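Sharing a wall oven circuit with a new cooktop?
Kitchens > Appliances
Posted July 15, 2026

We're replacing the old slide-in range in our house in Undandale with a separate wall oven and a cooktop. The oven is an Oretti and the cooktop is an Okier, both bought on clearance in April and still boxed. The range had its own 240-volt circuit with a 60 amp breaker. The wall oven will go in the tall cabinet right next to where the range was, and the cooktop will sit in the counter above the old outlet.

The store told me I could run both from the existing cable. My brother-in-law says each one has to have its own circuit and that I should plan on opening the wall back to the panel. The panel is in the garage, on the far side of a finished room, so I would like to avoid that if I can. Has anyone done this and had it pass inspection?

Sengar

It may be allowed. Under the national code a counter-mounted cooktop and up to two wall-mounted ovens can be fed from one branch circuit if they are all in the same room, and the circuit is sized for the combined load. Your town may have its own changes to that, so call the building department before you buy anything else.

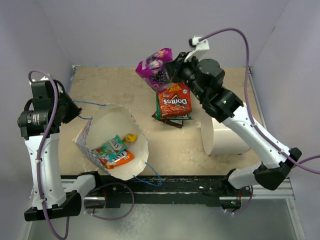
oldhouse_wiring

Start with the installation sheets for both appliances. Each one gives a maximum breaker size. If the Oretti sheet says 30 or 40 amps maximum, you can't put it on the 60 no matter what the general rule says, and the same goes for the cooktop. The maker's instructions are part of what the inspector checks.

If the breaker sizes don't work out, the usual fix is a small subpanel in or near the kitchen, fed by the old range cable, with a separate breaker for each appliance. You keep the long cable run and don't touch the finished room. It can't go inside a cabinet where you would have to move things to reach it, and it needs clear space in front.

Also look at the cable itself. If the old range was on a 3-wire feed — two hots and a neutral with no separate ground — you can't extend it or use it for a subpanel. That would mean new cable, and your brother-in-law would be right for a different reason.

countertop_kel

We had ours on one circuit in the last house and never had a problem. The electrician put a junction box behind the oven cabinet and split it there. Can't remember what size the breaker was. I'd just do that.

mapleridge2

Get 2 quotes before you decide. One electrician wanted to run all new cable for us and the other put in a subpanel in an afternoon. Ask whether the permit is included in the price, as ours wasn't.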